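Account suspensions and the appeals process
Talbridge Members' Forum, Platform Policy

Osman_Desk
Members are advised that the Skasance video channel was suspended in January after 577 reports arrived overnight. The notice cited spam. No post was named.

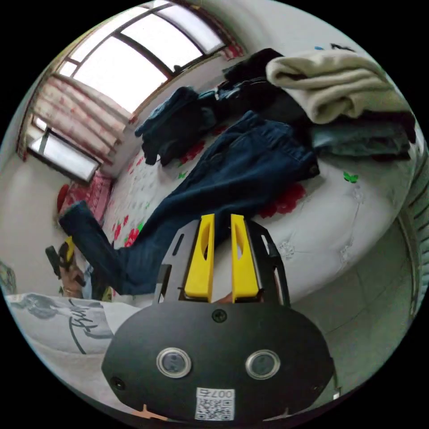

The channel has 3,213 subscribers. An appeal was lodged and refused within 2 minutes.

grondex_user
With respect, a high number of reports does not prove a campaign. The channel had posted the same link 93 times, and the rules on repeated links are clear.

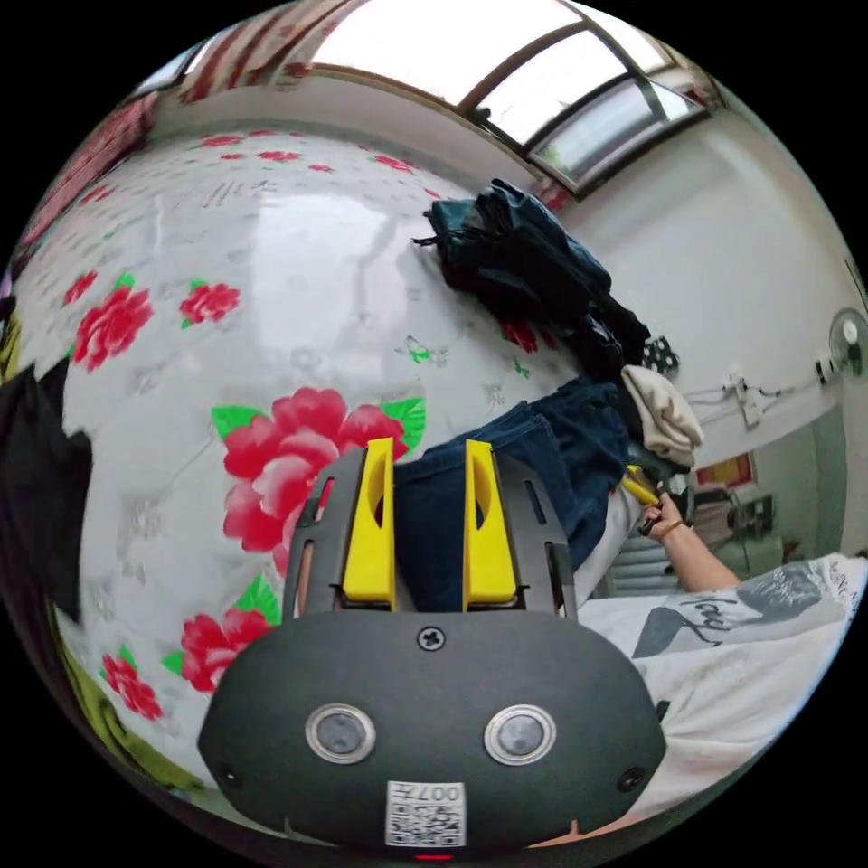
I would ask that the link history be published before Talbridge takes a position.

Osman_Desk
The links led to the channel's own archive. The rules permit this.

grondex_user
They permit it in descriptions. Comments are covered by a separate clause.
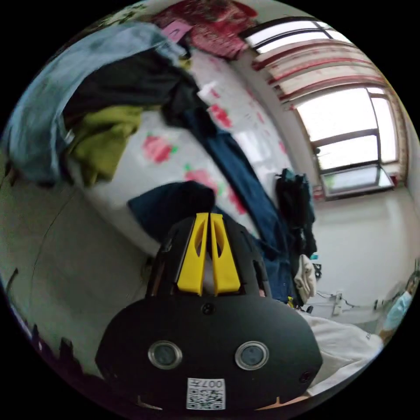
I do agree that the refusal came too quickly for any person to have read the appeal.

northgate_reader
Could both parties post the wording they rely upon? My copy of the rules makes no mention of comments.

Osman_Desk
I shall post the clause this evening, together with the refusal notice.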